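Dalbridge Share Kitchen: Tabletop Kit Gallery

Sep 5, 2023

The Dalbridge share kitchen runs on two sets of small wares. The full inventory lists 266 items across both sets and the reserve shelf. Entries in this gallery cover the parts of the inventory that are handled daily and wear out first: bowls, cups, tubs, cutlery and cleaning gear. Colour is used as the primary identifier throughout, as it survives washing better than stickers or marker pen. The previous labelling system (printed adhesive dots) was withdrawn in April after repeated failures in the dishwasher.

Captions give the category, then handling and storage notes. Shelf codes refer to the Gokik racking in the back store, numbered from the door.

1. Mixed tabletop set, before sorting

Bowls, cups, cutlery and small items on the wooden table. The green plastic tray at the back-left corner is the largest piece and serves as the collection tub for anything going to the sink. Purple and orange-red bowls are close enough in size to share a shelf position. Store on rack 2, lower level, rims down.

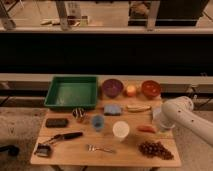

Sorting order for a mixed table is fixed. Knives come off first, handle towards the person carrying, and go directly to the blade rack. Forks follow. The blue sponge is classed as a bench sponge and is not to be used on the floor or the bins. Cups are separated by material where this can be confirmed by hand; clear plastic cups go on the top rack of the dishwasher only. Fruit is returned to the fruit bowl or, if cut or bruised, to the organics bin. Anything that is not kitchen stock goes to the lost property drawer.

2. Bowls

Stack height is limited to 5. Taller stacks have been found to bind when put away damp, and separating them chips the glaze on the ceramic pieces. Plastic and ceramic bowls are not to be stacked together. Replacement bowls are ordered through Gebreyes in matched pairs, so a single breakage is covered from the reserve shelf until the next order.

3. Tubs and trays

Green: items for washing. Other colours: dry storage. Tubs have sloped sides and nest when empty. Check the base for grit before nesting, as trapped grit scores the inside of the tub below. A scored tub is harder to sanitise and should be moved to garden use.

4. Cutlery

Each set holds 27 forks, with matching quantities of knives and dessert spoons. Black-handled knives are hand wash only. Handles left to soak will loosen at the rivets, and a loose handle takes the knife out of service. The cutlery insert from Cledano fits the top drawer with the divider removed.

5. Cleaning gear

Sponges are replaced fortnightly and scrubbers when the face is worn flat. Both are kept on the wire shelf to the left of the sink, clear of the splashback, to drain between uses. Cloths are laundered at 60 degrees and dried fully before folding. Spares are held on rack 5; record the quantity taken on the sheet inside the door.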